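Week 4: How wood moves, and how to read a board

Course notes, Introduction to Furniture Making
Instructor: Kirsten Overgaard

Please read these before the April shop session. The problem set is on the last page of the packet and covers the same ground.

1. Water in wood

A living tree is full of water. Some of it sits in the hollow center of the cells and some is held inside the cell walls. When a board dries, the free water in the hollows goes first and the board gets lighter but keeps its size. Shrinking starts only when the walls begin to lose water. For most species that point is close to 30 percent moisture content.

Boards kept in a heated house usually settle at 6 to 8 percent. A board from an open shed will be well above that. Let it sit indoors with spacers between the layers before you cut joints in it.

2. Direction matters

Along its length a board hardly changes. Across the width it changes a lot, and a flat-sawn board moves close to twice as much as a quarter-sawn board of the same species.

Work this one through. A flat-sawn top is 508 mm wide and the species moves 0.25 percent for each one percent change in moisture content. The moisture content rises by four points between winter and summer. The top grows by 508 x 0.0025 x 4, or just over 5 mm. If it was glued tight to a frame in winter, something will give.

3. Reading the face

Flat-sawn faces show ovals and pointed arches where the saw crossed the growth rings at a low angle. Quarter-sawn faces show lines that run close to parallel. Many boards show both, with arches in the middle and straight lines at the sides.
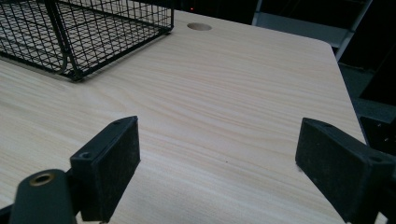 Always check the end grain as well. The rings there tell you which way the board will cup as it dries: the edges pull away from the heart side. Mark the heart side with a pencil before you plane anything.

4. Fixing a top

Use slotted screw holes, wooden buttons or figure-eight fasteners. Fix the center line and let both edges travel. Breadboard ends get glue only in the middle few inches.

Reading: Edet, Fatima, Solid Wood at the Bench, chapter 6, up to page 74.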